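Tips from the sorting bench: keeping house alongside the arms
Posted by Oliwia Nowicki, 9/22/18

Regular readers will know this page mostly as a place for getting tea stains out of worktops and the great argument over drawer liners, and I promise I shall come back to both. But so many of you have written to ask how things are going at Hiltlow now that the arms are on the sorting bench that I thought I'd put the answers together, along with the bits of housekeeping we've picked up. Plenty of it would do just as well for an ordinary kitchen.

For anyone new, we sort mixed household goods for the Cleltulcombe shop. It all comes up from the back door in crates, in no order whatever, and somebody has to pick it over and get it into the right basket. I did that by hand for years, and so did Wilma, and we both have the wrists to prove it (mine click on the stairs). The arms came in February and I will own up to having been rather sour about it. I'd pictured standing about with a clipboard. What I do now is set the bench, keep an eye on it, deal with whatever the arm can't make head or tail of, and put my feet up for ten minutes when I'm due to, which never used to happen.

Start with the bench itself. Wipe it down before anything goes on it, with a barely damp cloth and a drop of washing-up liquid, and buff it with something dry. Ours is white, and a white top shows you every crumb, which I used to curse and have come round to. If you're choosing a surface for any sort of sorting, at work or at home, do go for a plain one!

Next, set everything in its place and leave it there. The tray goes at the front and the baskets along the back by the wall, one dark and one light, so that any of us coming on shift half asleep can tell at a glance which is which. I put the tray down the same way round every time. Wicker wants turning upside down and tapping over the bin every evening, then a going-over with a dry paintbrush, the sort you'd use for skirting boards. Don't soak it.

Cables are the thing I get asked about most, and I'm afraid I haven't got a magic answer. An arm has to bend and turn, so the leads round the wrist need some slack, and slack leads gather fluff like nobody's business. Dust them with a soft brush when the power is off, look along them for anything rubbed, and don't go tying them back with string as I did in my first week. Hamish McIver had to come and undo all my lovely knots, and he was very nice about it.

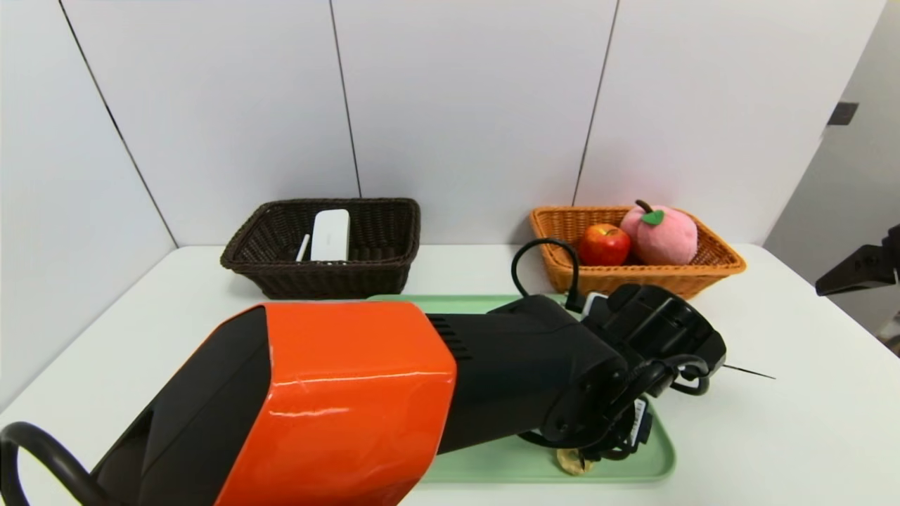 Callum Lindsay wrote in after the last newsletter to say that the cable business was the part of the job he'd least expected to care about. At his place in Purves they'd been told the new machines would look after themselves, and it had ended up with two people quarrelling over who did the dusting. He thought it should go in writing as part of somebody's job, with the time allowed for it, or it would land on whoever was kindest.

I do agree with Callum, and we've done it. There's a card on the inside of the cupboard door with the jobs on it, and next to each job is how long it's meant to take. It was Hamish's idea to add the times. Before that, the cleaning was squeezed into the end of the shift, and you'd find yourself wringing out cloths with your coat on.

Now then, trays. Use a shallow one with a bit of a lip, big enough that things can lie flat without touching each other. I used to tip a whole crate out in a heap, as my hands could sort out a heap perfectly well, but a heap is hard going for a gripper and it's slower for everybody in the end. Lay things out with a bit of breathing space. Long awkward utensils, your ladles and spaghetti servers and fish slices, are best put down on the slant with the wide end flat on the tray and the handle pointing away. I've started laying my own cutlery drawer out the same way, and my husband can't find a thing. 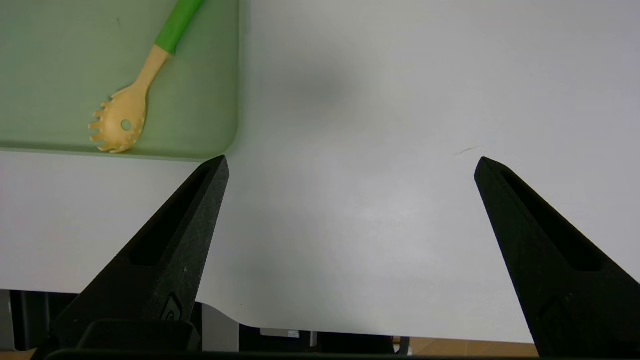 Wash your trays in warm soapy water and dry them properly straight away. A scouring pad will leave you with scratches that hold the dirt, so keep to a soft cloth, and for sticky labels rub in a little cooking oil and leave it while you have your tea. Tray duty goes round all of us in turn. Wilma Lindsay suggested swapping at every break and it has done wonders for tempers, as watching a bench is tiring in quite a different way from working at one. My arms are fresher in the evening and my eyes are worse. I've told the supervisor so and we've had the lamp moved.

Speaking of which, do say these things out loud. When the arms first came we were all so anxious not to seem old-fashioned that we kept quiet about the stool being too low and the screen too high, and we had stiff necks for weeks over something that took Hamish a few minutes with a spanner.

Fruit is a chapter to itself. Wipe apples before they go on the tray, and dry them too, for a wet apple is a slippery customer in anybody's grip. Check each one by hand for bruises first. I'm very firm about this. The arm lifts and places, and the judging is still ours, and you can smell an apple on the turn long before you can see it. Keep fruit apart from anything scented, soap most of all, or you'll taste lavender in your crumble.
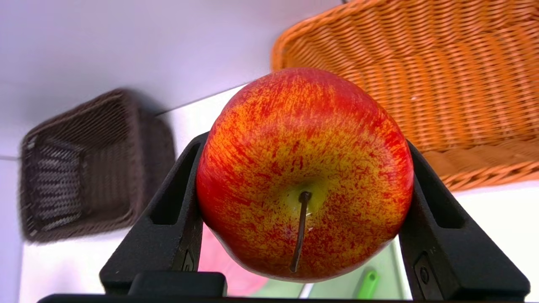 Shona Urquhart: We had much the same at Sosen and I'd add a word of caution, if I may. The lifting went to the machines, which I was glad of, but so did the chatter. We used to stand side by side all day and now each of us minds a bench alone. Have you found a way round that? My tip for the kitchen readers is to keep apples in a single layer with newspaper between.

Shona, thank you, and yes, I felt that badly at first. What helped us was turning the stools so that neighbouring benches face one another, and all stopping for tea at the same moment, with the arms stopped too. It costs us a bit of output and the manager grumbled, but she has come round since she started bringing the biscuits.

On stopping: when you need to reach in, pause the arm properly, see that it has come to rest, and take your hand the long way round. I don't care how small the thing is that you've spotted. The same goes at home for food mixers, and I say that as a woman who once lost a good wooden spoon to one.

Odd things will turn up in every crate. Something soft and fuzzy can be sitting next to something hard and smooth, and I lay those out at opposite ends of the tray so they don't drag on each other. Anything that looks as if it might have a battery in it gets checked by a person before it goes anywhere near a basket. Brush soft toys with a dry nailbrush, going with the pile.

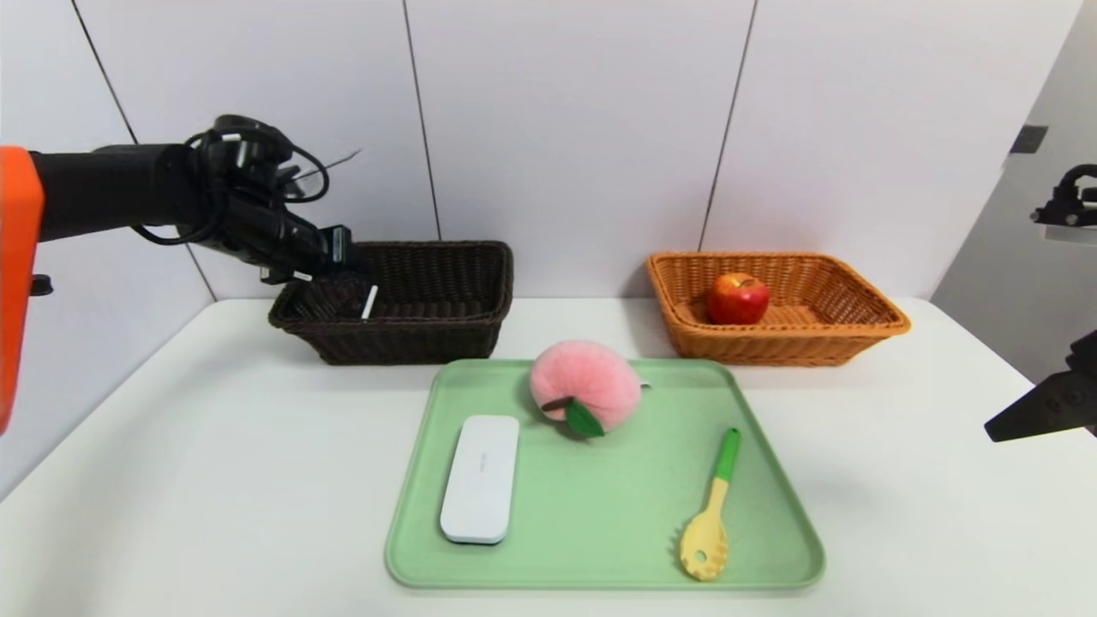

When the baskets are done, lift them off with two hands from underneath, never by the rim, or the weave will start to go at the corners. If a strand does spring loose, dampen it, tuck it back and hold it with a clothes peg overnight.

As for the figures, which a few of you wanted, we've set ourselves 3,000 items for the month and were at 2,159 when I last looked at the board. I couldn't tell you whether that's good by anybody else's reckoning. Nobody's hours have been cut at Hiltlow so far, and Wilma has been put forward for the maintenance training, which she is pretending not to be pleased about.

Next time it's the drawer liners, and I've had some very strong letters.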